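Print this page
E-mail this page

Folding the dark things – speaker notes
Radside home skills afternoons, the autumn talk
October 11, 2020

Good afternoon, everybody, and thank you for giving up a Sunday to come and hear somebody talk about folding. (Wait for the kettle to finish. Door open, coats on the chairs at the back.) I do know there are other things you could be doing, and I know that for at least half of you those other things include a pile of washing, so let us say that this counts towards it.

Say hello to the people who came in May for the towels and sheets. Tell them we are carrying straight on from there, but that if they missed it they haven't missed anything they can't pick up as we go along – I shall repeat myself, I always do.

What I want to talk about today is black. Black trousers, black tunics, black tablecloths, black aprons, the black curtain you took down for a clean and haven't got round to putting back up. When I first went to work in the linen room at the Delaunay, we had 66 black tablecloths in the big cupboard, and I was shown how to fold the white ones on my first morning and wasn't trusted with the black ones for weeks. I thought that was a bit grand at the time. Then I was given one, on a dull afternoon with the lamp behind me, and I folded it beautifully, inside out, with one corner tucked somewhere in the middle where I never found it until I shook the whole thing loose again.

(Pause here, people generally have their own story. Let two or three of them tell it.)

The trouble with black cloth is that it hides its own edges. With a striped shirt or a flowery pillowcase your eye does half the work without being asked. With plain black you get one dark shape, and a fold looks much like a hem, and a hem looks much like a seam. So nearly everything I have to say this afternoon comes down to finding the edges first, and then keeping hold of them.

Where to do it. Use the bed. I have folded on kitchen tables, on ironing boards, on my own knees on a train to Claltport, and the bed wins every time if you have the room to walk round two sides of it. Make it first. You want a pale cover if you own one, as plain as you like – cream, yellow, white, anything the black will stand out against. An old quilt is lovely for this, and it doesn't matter a bit if the quilt is wrinkled itself. It even helps, I find, as the cloth doesn't slither about the way it does on a polished table.

Mention the lint. Somebody always asks about the lint! A pale fluffy blanket will leave its fluff on everything black you own, so go for a smooth weave and keep the roller for afterwards.

Light. Curtains right back, and stand so that your own shadow falls behind you. If you are doing this in the evening, a lamp to one side is much kinder than the big light overhead, as it picks up the creases and shows you the hems. (Demonstrate with the desk lamp and the apron. Remember the extension lead this time.)

Then spread it out. Drop the piece on the bed in whatever state it comes out of the basket, and do not try to fold it in the air. Find one corner. Any corner will do. Lay that one down flat and pat it, then follow the edge along with your fingers until you come to the next, and pat that one too. By the time you've got two corners down, the cloth has more or less told you what it is. Sweep outwards from the middle with your flat hand, gently, and don't chase every little crease, you will be there until teatime.

With two pieces, have a bit of patience and do one at a time. If the one overlaps the other, lift the top one off altogether and put it over the headboard or a chair, and come back to it. Black on black is where we all go wrong. I have folded a tea towel inside a tablecloth more than once and gone hunting for it for days.

(Next two slides. Leave them up while the basket of practice pieces goes round.) 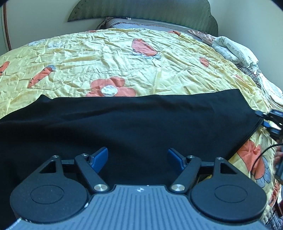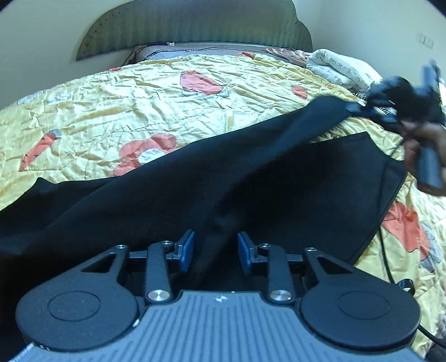 A crisp corner is all very well, but mine never lie flat like that after the tumble dryer, and by the time I've tugged one straight the opposite one has curled up again, so I should like to know what I'm meant to do short of ironing the lot. (Asked from the floor at the Claltport talk, and I have kept it in as somebody asks it wherever I go. Read it out as it stands.)

It's a very fair question, and I do have an answer, though it is a slightly dull one. Take the thing out of the dryer sooner. If it is very slightly damp the hems will do as they're told, and you can press them with the side of your hand and leave them ten minutes before folding. If it has already gone bone dry and curly, wring out a flannel, run it once along the hem, and do the same. Don't pull at the corner itself. Pull along the two edges that meet at it, a little one way and a little the other, and the corner will generally come down by itself.

If it still won't, fold the curl to the inside and think no more of it. It will flatten in the drawer under the weight of its neighbours.

Now the folding proper. (Stand at the long side of the table. Tablecloth first, then trousers.)

For a large square or oblong piece, bring the far edge towards you until it meets the near edge, and run your thumb along the pair of them so that you can feel both. I say feel, and I mean it – shut your eyes if you like, it is surprising how much better some people do it. Two edges together feel like a little step. If you can only feel one, the other has slipped underneath. Smooth from the fold towards yourself, then left edge to right edge, and again, until it is the width of your shelf. I like the last fold to be at the front, facing the room, as you can then take one piece out without disturbing the rest.

For trousers, lay one leg on the other with the seams matched, tuck the point of the seat in so you have a straight line, and fold from the hem up to the waist, then once more. Elasticated waists want a little stretch sideways first or they gather everything up behind them.

For anything with an odd shape – tunics, capes, the costume with the pointed sleeves that came in last time – make it into an oblong first by turning in whatever sticks out, and then carry on as if it had always been one.

Hand round the Weltano folding board at this point. I am not selling it and I've no great opinion about it, it was lent to me, but some people find it handy for shirts. It is no use at all for tablecloths.

Storage, quickly, if there's time. Keep black with black, but put a label on the shelf or a scrap of coloured ribbon round each bundle, or you will be unfolding six things to find the one you want. I use red wool for tablecloths and green for curtains. Keep them out of the sun, too. A folded black cloth that sits by a window fades in a stripe along the top fold, and I had a very good one spoiled that way on a landing.

Somebody may bring up the old household book with the drawing of the linen press, dated 1734. It is in my bag if they'd like a look, but please, clean hands and no tea near it. The folds in it are much the same as ours, only the sheets were bigger and there were two people on every one of them.

Practice time. Everyone take a piece from the basket and find a bit of table, and go in pairs if you've got one of the big ones. There are 61 pieces and I should like them all back, including the napkins, which do have a way of going home in pockets.

(Go round the tables. Don't take the cloth out of people's hands, however tempting. Stop at ten to four for washing up.)

Before they go – the next talk is fitted sheets, same room, and they should bring one from home, the worse behaved the better. The handout is on the chair by the door, and the large-print copies are underneath it.

E-mail this page
Print this page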